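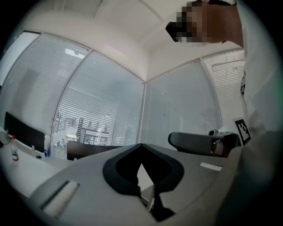 Gratdale Student Robotics Club
Workshop tips: care of tables, grippers and gloves

The following guidance is issued to all members taking part in the Ommont household tasks project. It applies to every session, including the open session on Tuesday.

Before starting
Wipe the tabletop with a barely damp cloth and dry it fully. Drinks should be closed and kept well away from the working area. Bags are to be stored under the chairs.

Care of markers
Printed markers must remain flat and clean. Dust them with a soft dry brush – never a household spray. A marker with a lifted corner should be replaced, and the new one entered in the log under its block number. Spare sheets are kept in drawer 13.

Gloves and cables
Wrist straps should be firm but comfortable. Members should check that cables hang freely before reaching across the table. 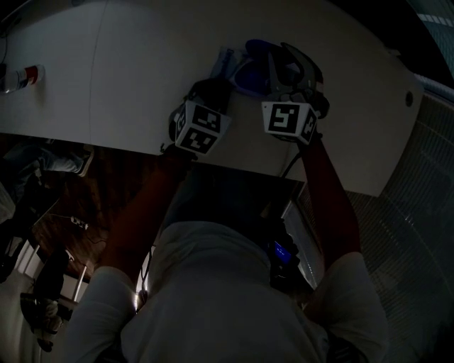
Movements should be slow and steady, with a short pause before and after each grasp. Small household items are to be returned to the Duria box at the end of each turn.

Putting away
Gloves are aired for 9 hours before being boxed. Foam pads on the hand-held grippers may be cleaned with mild soap – they must not be soaked. Faults should be reported to Maritza Huaranga, Room 125.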